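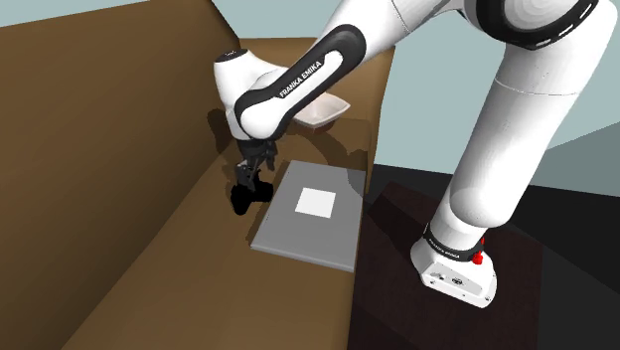 Does the arm cell take over the whole pick-and-place job, or do we still need a person on that line?
You still need a person on the line, just doing a different job: the arm handles the repeat moves, and the operator loads, checks and takes care of anything odd.

Ticket 1241
Site: Brellberg, packing hall, line 2
Opened by: Dorothy Clegg, shift lead
Assigned to: Zaid Hattar, Proltevex support
Priority: Normal
Status: Closed

8:10 am, Dorothy Clegg
Hi all! Second week with the arm on line 2 and I want to start by saying the crew is really taking to it. The question at the top came from Abla on my shift and I've put in the answer we gave her, so it's on record for the other shifts. Now the trouble. The cell stops partway through a run and the screen says "part not confirmed." We clear it, it starts up fine, then it stops again later in the run. It did this four times yesterday. The night crew says they had it once. No damaged parts, no bumps, nothing on the floor.

8:42 am, Zaid Hattar
Thanks Dorothy, great to hear how it's going over there. Could you tell me:
- which recipe you were running
- whether the stop comes at the pickup or at the drop
- who was loading at the time (I'm asking about the loading rhythm, so please don't let anyone feel they're in trouble)

9:15 am, Dorothy Clegg
Recipe 400, the flat cartons. It stops at the pickup every time. Abla Atallah was loading for three of them and I was loading for the other one. Abla used to pack by hand on this same line and she is quick!! She has a feeling it stops when she gets ahead of it.

9:31 am, Zaid Hattar
Abla may have cracked it. Could she try one run at her normal speed and one where she waits for the green light before putting down each carton? Same recipe, same box of cartons if you can. Write down the stops for each.

11:05 am, Abla Atallah
Hi, Abla here, Dorothy gave me the login. I did 100 cartons each way. Normal speed: three stops. Waiting for the light: no stops. But I have to say waiting for the light is hard on you. You stand there with the carton in your hand and your shoulders go up. When I packed by hand I had my own pace and I'd like to keep some of it. Also, I can see the check happening now that I know to look for it. The arm pauses a moment over the spot, and if I'm still sliding the carton in, it gives up.

11:20 am, Zaid Hattar
Abla, this is a wonderful write-up, thank you. You're right about the pause. The cell does a quick check that the part is sitting still before the fingers close. If the carton moves during the check, it calls it "not confirmed" and stops for a person. The stop is meant to be there, but it shouldn't be punishing a fast loader. I'm bringing in Majdi, who set up the recipes.

1:48 pm, Majdi Abu Hammour
Looked at the log from this morning. Error code 3361 on all three, which matches. Recipe 400 was copied over from the one we wrote for the Qaisi cartons, and those are heavier and settle faster. Flat cartons slide a little after you let go. The check allows one try. I would change two things:
1. Let the check try again twice before it stops the cell.
2. Add a second loading spot so the operator can put the next carton down while the arm is busy with the first.
The first one is a settings change and I can do it this afternoon. The second needs a fixture and your maintenance people. No change to the arm's speed, the force limits or the stop zone, so your safety sign-off stays as it is, but I'd like Siham to confirm that in writing.

2:06 pm, Siham Ghanem, site safety
Confirmed for item 1. For item 2, I want to see where the second spot goes before anybody drills. It has to be outside the reach zone on the operator's side. Abla, could you stand with me at the cell tomorrow morning and show me where your hands naturally go? I'd sooner build it around you than move you around it.

2:10 pm, Abla Atallah
Yes! Happy to.

3:35 pm, Majdi Abu Hammour
Item 1 is in. Recipe saved as 400 rev B, old one kept. Please power the cell down and up once so it loads the new one.

4:20 pm, Dorothy Clegg
Reloaded and ran it until shift change. Abla at full speed, one stop, and that was a carton with a bent flap that we'd have pulled anyway. I'm so pleased. You could hear the difference, no more beeping every half hour.

Next day, 7:50 am, Siham Ghanem
Walked it with Abla and Dorothy. Second spot goes on the left, past the yellow line, at elbow height for Abla. We'll make the shelf adjustable because the night loader is a good deal taller. Drawing sent to maintenance.

10:12 am, Dorothy Clegg
One more thing while I've got you. The job sheet for line 2 still says "packer." Abla spent this morning loading, checking flaps, reading the error log and training the new hire on how to clear a stop. I've asked our office to rewrite the sheet and look at the pay grade to go with it. Could Proltevex send the operator course outline so I can attach it?

10:40 am, Zaid Hattar
Outline sent. Please do put log reading on the sheet, it saved us a site visit. Our Zostusside office has the same recipe running for another customer and Majdi is going to send them rev B too.

Four shifts later, 2:30 pm, Dorothy Clegg
Shelf is in and Siham has signed it off. No code 3361 since. Abla says her shoulders are fine. OK to close from our side.

2:44 pm, Zaid Hattar
Closing. Cause: part check set for a faster-settling carton. Fix: recipe 400 rev B, second loading spot on the operator's side. Follow-up: Majdi to add the two retries to the default for all flat cartons in July.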